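4.3 Holding places for soft goods

Soft goods were the hardest class to code in the Justach material. Plates go back to a shelf, shoes go to the door or near it. Folded cloth goes wherever there is a flat top at the right height, and then it stays there. Of the 318 textile placements logged across the 5 households, most were not at a final storage location when the visit ended. We call these stops holding places (see 2.2 for the definition, unchanged from the August draft).

A holding place has to be flat enough, clear enough and close enough to where the folding gets done. That is all we ask of it in the coding. Whether the household thinks of it as storage is a separate column, and the answers there are mixed. In the Peltonen units an ironing board was left up all week and took nearly everything. In the Nemport house it was the stairs, third step mostly, sometimes the one above. Both were named as "the place for it" by the people living there, so coded as accepted.

The Jondar living room is the case we come back to most. Leather sofa, grey-green, wide seat. Pale marble-look tile floor with grey veining. No table near the sofa in the plan we drew, so small furniture does the work of one. The child's chairs, light blue plastic, are low and light and get moved a lot. With a folded stack on the seat a chair of this kind is out of use as a chair, and the household did not seem bothered by that. Asked where the stack would go next, the answer was "bedroom, later". Coded as accepted, transit.

Second thing in the same room is the heap. Clothes in green and white tones, unfolded or come undone, put down on the low furniture at the back. We kept heaps and stacks apart in the coding all the way through, even where they were a couple of steps from each other. A heap is waiting to be sorted. A stack has been sorted and is waiting to be carried. Coders agreed on this easily except for stacks that had slumped, where we went with the lower edge - if the bottom cloth still had its fold it was a stack.

Pillows caused more trouble than we planned for. A small pillow belongs on a sofa in the sense that nobody would pick it up when tidying, but it also turns up on top of folded cloth, and then it counts as part of the stack. Same object, two codes, depending on what is under it. We considered dropping pillows alltogether and decided against it. They are good markers of how a stack is treated. A stack with a pillow on top was never added to in our logs. Household members started a new pile next to it, or used the sofa.

Texture matters too, more then we expected. Raised-dot plush (minky) does not hold a crisp fold and its edges tend to roll, so thick pieces end up on top, or get laid out flat by themselves. Smooth cotton goes to the bottom. This held in all households with small children, 3 of the 5. In the other two there was no minky fabric to speak of.

Shelf units and baskets nearby were hardly used for cloth. The Jondar room has white plastic storage at the side, and the people there told us it was for small things, toys, chargers, "whatever is on the floor". Cloth not mentioned. Bins likewise left out of the analysis, as with all waste items (2.4).

Figure 3 gives the Jondar room and the pieces under discussion. Panels are not in order of time.

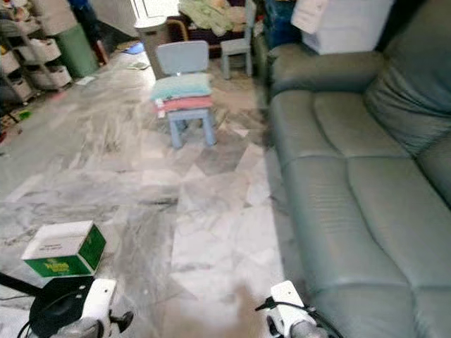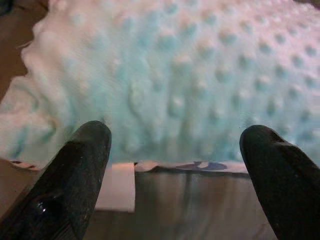
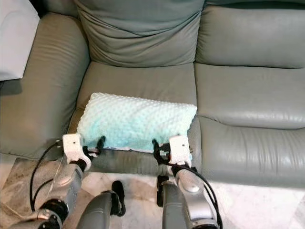
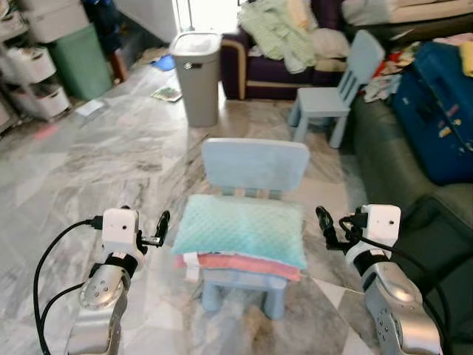 Figure 3. Jondar living room. (a) Stack on child's chair next to the sofa; (b) raised-dot plush, close view; (c) small minky pillow on sofa seat; (d) stack on child's chair with pillow on top, heaped clothing behind.

Seat heights were not recorded on the first visits, so no comparison by height is given for Jondar. Peltonen and Nemport heights are in the appendix.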